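Feltine bakery to keep its ovens going through the winter

Good news for anybody in Feltine who has been dreading the thought of a February without a warm loaf from the Savchuk bakery. The family business on the corner by the old mill bridge, which had put a sign in its window last fall saying it might have to shut until spring, will stay open all winter after all, and the sign has been taken down and replaced with a new one that simply says "Open, come in, mind the step."

The trouble, as most people in town will remember, was the big oven. It had been in the back of the shop for longer than many of the customers have been alive, and by October it was heating so unevenly that one side of a tray would come out dark as a boot while the other was still pale. A repair outfit came over from Guvov, had a good long look, and gave the family a price that made everybody sit down for a minute. Replacing it looked even worse.

What happened next will not surprise anyone who has lived here for a while. The bakery began taking orders for what it called winter loaves, paid for in advance and collected any time before the end of March, and the hope was to sell 200 of them, enough to get the repair started. Word went up and down the valley, the school put a note in its newsletter, and the folks in Drarkarside (who have had no bakery of their own for years and make the drive over the hill for their rye) ordered by the boxful. When the list was finally closed it stood at 981.

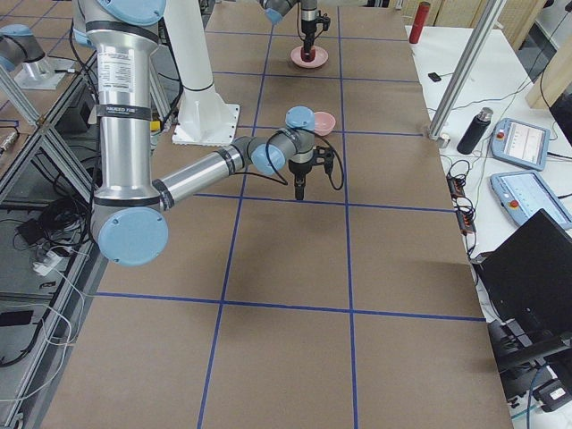

That is a lot of bread for a small shop, and the family says it has been both grateful and a little alarmed. The oven has now been relined, with a new door seal and new burners, and it passed its inspection last month. Baking has started again in earnest, with the first trays going in at 4 in the morning and the shop door opening at 8, the same as it always did. To keep things fair, the winter loaves are being baked in batches, and customers are asked to call a day ahead so theirs can be set aside with a name on it.

There are three kinds to choose from: the dark rye, the white farmhouse, and the potato bread with caraway that used to turn up only around the holidays. The potato bread has been so popular that it may stay on the shelf all year, though the family would like to get through the waiting list before promising anything. The cinnamon buns are back too, on weekends only for the time being, and anyone who wants one had better come early, as they were gone well before noon the first weekend and there were some very long faces on the sidewalk.

A few of the orders were bought by people who asked that the bread go to somebody else, and those loaves will be handed out at the senior lunch in the church hall, with soup, through the end of winter. Neighbors who would like one brought to the house can leave their address at the bakery counter or at the library desk.

Parking by the bridge is still tight while the water main work goes on, so customers driving in from Guvov or Drarkarside are asked to use the lot behind the library and walk across. Winter loaf slips should be brought along when picking up. Anybody who has lost theirs can still collect, as the bakery has every order written down in a notebook by the register.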